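Shore Cleanup Days with the Urkent Divers: Your Questions

We get a lot of the same questions in the weeks before the April cleanup, so we've gathered them up with the answers we usually give. If yours isn't covered, please do write to us - we like hearing from people!

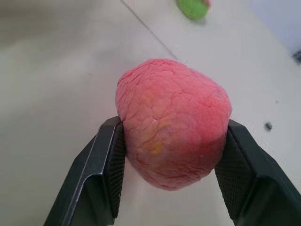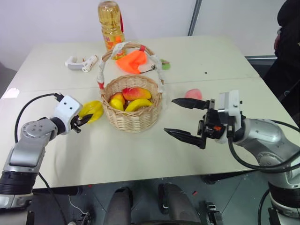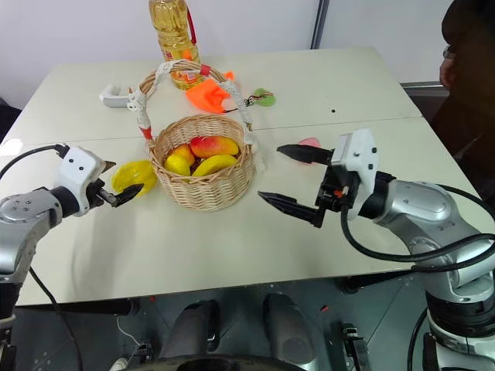 Do I have to be a diver to join in?

Not at all. More than half the people who turn up on a Tuesday evening never get wet above the knee. We need folks on the beach to sort what comes up, and folks on the boat to keep the log.

What kind of diving certification do I need?

Any open water card is fine for the Vurnano side, where the bottom is 34 feet down at most. For the wreck off Erkine we ask for an advanced card and a recent dive in cold water, and we'll want to see your logbook (paper or phone, either is okay).

May I cut a net loose if I find one?

Please don't, even if it looks small and easy. Tie a marker to it, note your depth, and tell Raffaele Fabbri when you're back on the boat. He runs our lift team and will send a trained pair down with bags. Old net can shift in a hurry once the weight comes off one end.

What if there are animals caught in it?

Crabs and small fish get let go on the spot if you can do it safely. For a seal or a seabird, stay back and signal the boat.

How much have you brought up so far?

Last season came to around 3000 pounds, most of it rope and crab pots, with 84 tires from the old Sjöberg dock. We're still finding tires there, by the way, so bring sturdy gloves if that's your site.

Can my kids come along?

Yes, on the beach, from age 11 and up, with a grown-up close by the whole time. Boots, a hat and a refillable water bottle will see them through the morning.

What happens if the weather turns?

We make the call by 6 a.m. and text everyone on the list. If the boat stays in, the beach crew usually goes ahead anyway, and divers are welcome to come and help sort.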